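Print this page
E-mail this page

Mezzanine over the packing area, bolt-together or have it welded in place?

Posted by Nidia Betancur

We run a small packing operation, leased building, slab on grade. Out of floor space. Want a steel mezzanine over the packing area with stock up top and the benches staying underneath. 12 ft clear below if we can get it, I'd take a little less.

Two quotes so far. Hondico wants to fabricate in their shop, prime everything, truck it in and bolt it up. Arango wants to bring in cut steel and weld most of it on site, says it'll be stiffer and I won't have "bolts working loose on you in 7 years". Arango is cheaper on paper. Not by a huge amount.

Things I'm unsure on:

Do I need an engineer's stamp if the fabricator says his drawings are "standard"? Landlord hasn't asked for one. Yet.

Column footings. The slab is supposed to be 6 in. but there's no drawing and the landlord just says it's a warehouse floor, it'll hold.

Also neither quote says anything about the stair, just "access by others" on one and nothing at all on the other. Is that normal?

Would like it up before December as that's when we get buried. Any experience welcome, good or bad. Never bought anything like this before, the biggest steel item I've bought is pallet rack.

Print this page
E-mail this page

Posted by Granum

Long answer, on my lunch, so excuse typing.

Bolted. For a leased building I wouldn't even think about it very long. You move out, it comes down, goes on a truck, goes back up somewhere else or gets sold. Field welded you're paying a guy with a torch to make scrap.

Stiffness thing is mostly sales talk. A bolted frame with decent knee braces or moment connections is plenty stiff for storage. What makes a mezzanine feel bouncy is long spans with skinny joists. Ask both of them what the joist depth is and what deflection they designed to. If one of them can't answer that's your answer. Bolts working loose, if they're the right bolts and tightened right, no. I've got one up since well before I bought my building and we've never put a wrench on it except when we moved a rail.

Site welding over your packing area also means fire watch, hot work permit, probably your insurance wanting a phone call, smoke, and every carton you own covered or moved out. Put your own downtime next to the Arango number and see if it's still cheaper. We shut down 12 days for a job that was sold to us as a long weekend. That was welded stairs and one platform, nothing near as big as yours. 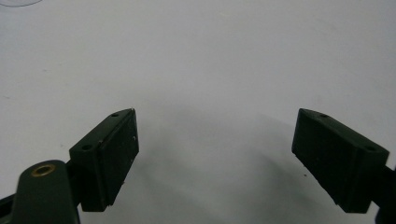 Who should pay for the engineer's stamp, me or the fabricator?

Put it in the fabricator's scope, in writing, and have the drawings stamped by someone licensed in your state before any steel gets cut. You end up paying for it either way but then there's one outfit responsible for the numbers and you're not the one running between them when the connection detail doesn't match the calcs.

"Standard drawings" means he built one once. Maybe it was fine. Your building dept is going to want a permit for this most places, and they'll want the stamp, and they will want to know about sprinklers underneath the deck too. Nobody has said the word sprinklers to you I bet. A solid deck over a work area can mean new heads below it. That can cost real money so find out first.

Slab. Don't take the landlord's word. Core it. One small hole at a couple of the column locations, have them tell you thickness and what's under. Column base plates put a lot of load on a small patch, it's not like a forklift that spreads it out over four wheels and drives off. Bigger base plates sometimes get you there, otherwise you saw cut and pour footings. Get a unit price for footings in the quote NOW so it isn't an extra later.

Get in the contract:

- load rating in lb per sq ft, posted on a sign on the mezzanine when done
- stair, handrail, kick plate, and the gate where the forklift loads. All of it. "Access by others" means you'll be buying it later from the same guy at a worse price
- who unloads the truck
- paint. primer only or finish coat, and who touches up after install
- as-built drawings. you'll want them when you sell it

Get the landlord's OK in writing too, with a line saying it's your equipment and you take it with you. Otherwise he may decide it's part of the building.

On timing, depends when you sign. Drawings and permit took longer than the steel did in our case. Shop time was nothing. If you get going now you ought to make it fine.

Posted by Rukon

Agree w/ above mostly. But dont rule out welding. Shop welded, field bolted is what you want, thats probably what Hondico is quoting anyway, ask them. All the stuff that matters gets welded indoors on a table by a guy who isnt on a lift with his arm over his head. Then its just bolts on site.

One thing not mentioned, go look at the shop. Ask to walk thru. You want to see if they got a crane that can handle your longest beam and somewhere to lay it out. I went with a place that quoted great and then found out they were subbing the whole frame out to someone else 30 miles off, and the columns showed up with the holes on the wrong face. 29 holes redrilled in the parking lot. They ate the cost but we ate the time.

Ask for their welder certs. Good shop will hand them over no problem. If they get offended thats a no.

Also check your door heigth and the turning room for the truck, had to have beams spliced on ours cuz they wouldnt swing in past the office wall.

Posted by Nidia Betancur

Thank you both, very helpful. Called Hondico and yes it's shop welded and field bolted, and they have the joist depth right there on the drawing, I just didn't know what I was looking at. They're requoting with the stair, the rail and a gate. Stamp is included now. Footings as a unit price, he didn't argue.

Arango says he'll get back to me on deflection. Still waiting.

Nobody had mentioned sprinklers, correct. Have a call in to the city. Landlord is fine with coring as long as we patch it.

Posted by a visitor

my brother in law did one out of used pallet rack uprights and plywood and its been fine for years, way cheaper. just saying

Posted by Granum

Please don't do that.

Nidia, if the city asks for the sprinkler layout the landlord should have it or the company that does the annual inspection will. There's usually a tag on the riser with their phone number. And hold back part of the payment until the as-builts are in your hand, ten percent is normal. I forgot to put that in the list.

Last reply 12 April 2018

Print this page
E-mail this page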